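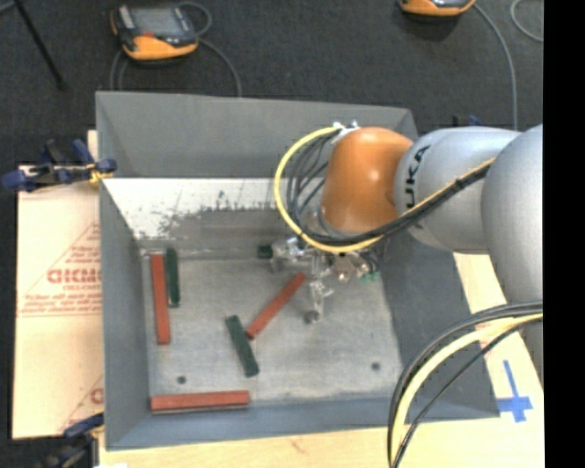 # I don't think I have a storage problem

My sister-in-law sent me a link in September to a home organizing plan called Lemura, with a note that said "thought of you!!" I have decided to take it kindly. I've now read the whole thing, including the parts in gray type, and I have some doubts.

Lemura works like this. You take photos of your closets and shelves, fill in a form, and a few days later you get a plan for the house. The plan tells you which containers to buy and what goes in them. Mine came to $482 in containers. I'd like to point out that I own most of the stuff that would go in those containers, and I'm fairly sure a good part of it cost less than that. The drawer of batteries, tape and birthday candles had its own line in the plan, with dividers. The dividers were more expensive than the batteries.

I wrote back to ask whether the plan could be done with what I already had. The answer was friendly and said that mixed containers "create visual noise." I've lived with visual noise for a long time. I have two kids.

## Who says it works?

Every one of these outfits has a number on the front page. Lemura says its customers save 5 hours a week. Five hours a week doing what? I tried keeping track of the time I spend looking for things, on the back of an envelope stuck to the fridge, and I gave up after a few days when I lost the pencil (yes, I know). But the total up to then was nowhere near an hour, and most of it was one hunt for a library book that was in the car.

If you click through to where the number comes from, you get a survey of customers who had paid for the plan and were asked how they felt. People who have just paid for something feel pretty good about it. I felt great about my bread machine for a month.

There's also a photo gallery, before and after, and I have looked at it longer than I should admit. The "before" kitchens are shot at night with the overhead light on. The "after" kitchens get morning sun and a bowl of lemons. I'd like to see the same kitchens on a school morning in February – nobody's going to post that, and I wouldn't either.

## The labels

Lucrezia Zanetti, my neighbor across the hall for years before we moved out here, did the full thing with a different company, Funa. Labels on everything. I stayed with her for a long weekend last spring and I have to be fair, it looked very nice. The pasta was in clear jars with the cooking time written on the back. I couldn't find the sugar, though. It was under "Baking," which was in the hall closet, and we were making coffee.

She told me that the system held up fine while she was the only one putting things away. Then her son came home from college and within a week "Grains" had a phone charger in it. She didn't seem too upset. She moved the phone charger to "Cables" and he moved it back.

My own family would not last that long. My husband puts things where his hand happens to be when he stops needing them. The kids are about the same, only lower down. A system that needs four people to care about it every day is really a system where one person does the work and the other three get told off, and I can guess which one I'd be.

## What I did do

I'm not against all of it. I read one long post on a forum, 2,009 words by the counter at the top, from a woman who had tried every plan going and ended up with big open bins and no lids. She said lids were the whole trouble. If a thing has a lid, stuff gets put on top of the lid.

That sounded right to me, so I went and looked at our lids, and every single one had something on it. The board games had the ironing on them. The ironing had a board game on it.

So I took the lids off and put them in the garage. It cost nothing. Toys get thrown in from a standing position now, which the kids think is a sport, and the floor of the back room is mostly clear by dinner. I can't say it'll last. It's been a few weeks, and I said the same sort of thing about the chore chart and the shoe rack. The wool blankets are a worry, too, with no lid and a dog.

I also got rid of two shelves' worth of stuff, which Lemura never suggested once. I find that a bit telling. The plan had a place for the fondue set. It had a place for the second fondue set! At no point did it ask why a family that has had fondue one time needed a labeled home for both of them. But you can't sell a container for something that went to the thrift store.

## About the discount

The last email from them offered me the whole bundle for less if I ordered by midnight. Midnight came and went, and the same offer was there when I checked over breakfast, with a new clock running down next to it. It has been there every time I've looked.

If anyone has used one of these plans and still had it going a year later – with kids, with pets, with somebody in the house who doesn't believe in it – I really would like to hear about it in the comments. Photos welcome, ideally without lemons. And if you want a fondue set, I kept the smaller one and I'm already sorry.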